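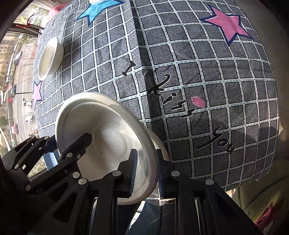 HOME & TABLE

Last updated: November

What a rental kitchen learned about paper bowls
By the Home & Table desk

The woman who runs the supper hall in Dristville keeps her bowls on the bottom shelf, under the napkins, in the cardboard sleeves they came in. She asked that her name be left out of this article, as she does with most things that get printed about the hall. She did not mind talking about the bowls.

"People think disposable is the lazy choice," she said. "I washed china in that sink for years. I know what the other choice looks like."

The hall rents by the evening, mostly for birthdays, baby showers and the potluck the neighborhood holds when the weather turns. It has 12 folding tables and one long counter. The kitchen at the back has a single sink, a stove with a slow burner on the left, and a door that sticks. When she took over the lease from the Restrepo bakery, the cupboards held a mixed set of stoneware, some of it chipped. She used it for the first two winters.

"A chipped bowl is fine at home. You know where the chip is and you turn it away from you. You can't hand it to a guest."

She switched to white molded pulp after a chili supper where the last dishes were dried at one in the morning. The kind she likes has a raised rim and a step on the inside, a little way down from the edge. She uses the step as a fill line. Soup goes to the step and no higher, and whoever is ladling can be told that in one sentence.

"If you fill to the rim, it goes on the cloth. If you fill to the step, you can walk across the room with it."

She has tried others. Foam was cheaper, but she did not like how it felt in the hand and it blew off the tables when the side door was open. Coated paper ones held up to broth and went soft at the seam with anything oily. A clear plastic set from Draltau looked good with fruit salad and cracked when stacked too high. She went back to the pulp each time.

"They're dull looking. There's no shine on them at all. I've come to like that. Food looks like food in a plain white bowl."

On the subject of tablecloths she had more to say, and most of it came out while she was laying one. The cloth she uses for children's parties is gray, in a grid, with white lines between the squares and small teal dashes along the lines. There are stars on it, blue ones and pink ones, outlined in navy. She bought it because the background was gray.

"Everything for a kid's party is white or yellow. White shows the juice and yellow makes the room look sick. Gray with a few stars on it, you can put that down for a six-year-old and you can put it down again for the grandmother."

She does not iron it. It is kept folded over the back of a chair in the storeroom, and it comes out with a crease down the middle. Some renters have asked her to press it. She tells them the crease marks the center of the table and that they should line the serving dishes up on it. She was asked if that was the real reason.

"No. I don't want to iron it. But it does mark the center."

Her order for setting a table does not change much from one party to the next. The cloth goes on first and is pulled until it hangs over the front edge by a hand's width. She leaves more overhang at the back, against the wall, where no one walks. Bowls come next, before spoons and before cups. She sets them out one at a time and looks inside each one as she goes.

"You pick it up by the rim and tip it so you can see in. Sometimes there's a bit of fluff from the sleeve, or there's a second one stuck inside. Pulp bowls stick. You think you've put out one and you've put out two."

The sticking is her main complaint. A new sleeve is pressed tight, and pulling at it from the top only brings up three or four together. Her way is to take the stack in both hands and twist it a little, as you would loosen a jar lid, then lift from the rim with a thumb on the inside. If they still hold, she blows on the edge. She does this over the sink, out of sight of the guests.

For a supper last spring the hall had 82 people booked and she put out bowls for all of them before the doors opened. She would not do it that way again. The room was warm, the windows were open, and by the time the food was ready she was not happy about what might have drifted in. Now she sets the first table only and keeps the rest upside down at the end of the counter, rims on a clean towel.

She also gave up on saving them. For a time she tried rinsing the ones that had only held chips or popcorn. The rinsed ones dried a bit wavy and would not stack with the others.

"They're made to be used once. I stopped arguing with that."

What happens to them afterward depends on the renter. Dristville has a yard waste pickup that she has been told will take plain pulp with food on it, though she asks people to check their own bin rules before they carry a bag home. At the hall there is a separate can for bowls beside the back door. She scrapes the worst of it off with a spatula and nests them as they go in, so that the bag lasts the whole night. Before she started nesting them she was changing the bag three times an evening.

The cost comes up with every new renter. The hall includes bowls in the price for parties under a certain size and charges for extra sleeves past that. Her own ledger for last winter shows 157 dollars spent on bowls from November through the end of the season. She put that next to what she used to spend on dish soap, towels and replacing broken stoneware, and called it close.

"It isn't cheaper. I won't say it's cheaper. I go home earlier."

She keeps 6 of the old stoneware bowls on the top shelf. They are the ones without chips. She eats her own lunch out of them, and she has lent them to a couple who wanted something heavier for their own table at an anniversary dinner. The rest went to a neighbor who plants herbs.

Asked what she would tell someone hosting at home for the first time, she went back to the cloth. Buy it longer than the table. Pick a pattern that has some gray in it. Put the cloth down the night before so the folds can drop out on their own, and if they don't drop out, leave them.

As for the bowls, she said to buy one sleeve and try it with whatever is being served before buying the rest. Put hot soup in one and leave it on the counter while you do something else. Pick it up after a while and feel the bottom.

"If the bottom's still stiff, go get more of them. If it isn't, serve sandwiches."

The supper hall is on the Skorow side of Dristville, behind the old bakery. Evening rentals begin at five, and the kitchen has to be cleared by eleven.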